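4.2 Cooking losses of arsenic in rice

Figure 3. Electric multicooker with a front dial.

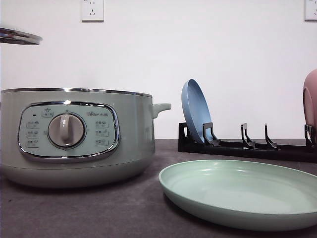

Muthu Kamath, commenting on an early draft, argued that the water matters far more than the pot, and that rice boiled in plenty of water and then drained should lose much more arsenic than rice cooked until all the water is gone. Our results back this up nicely! We tested 14 rice samples from markets in Serneck and Tsuchiya, each cooked both ways in low-arsenic tap water. In 11 of them the drained portion held clearly less inorganic arsenic - a very pleasing result for such a simple change in the kitchen.

Brown rice was the most exciting part of the work. It started out higher than white rice, as expected, yet it also gave up a good deal to the cooking water. Rinsing alone did little for either kind. We used 500 g of dry rice per batch and analyzed every batch on the same instrument. The three samples that showed no clear change were all parboiled, and we would love to see other labs look at these more closely (see Section 5).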